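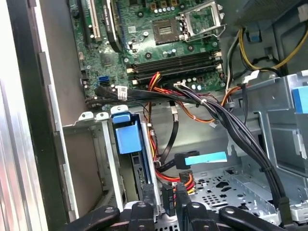 Tower strip-down, Brurkwood bench

Search this site Go

Gallery of the desktop towers sorted for parts at Skostbridge. Boards are graded with the processor out and the drive cages still in place.

Socket and board
Retention lever raised, gold contacts showing. Contacts are checked under a lens before the board gets a grade. Stock no. 679.

Case on its side
Side panel off, power supply and cabling still fitted.

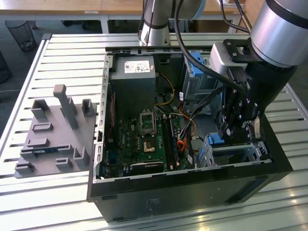
Cable ties are cut last, and supplies go to Berside in crates of up to 9. Bare cases are weighed separately.

Contact Brurkwood | © 2019 | Back to top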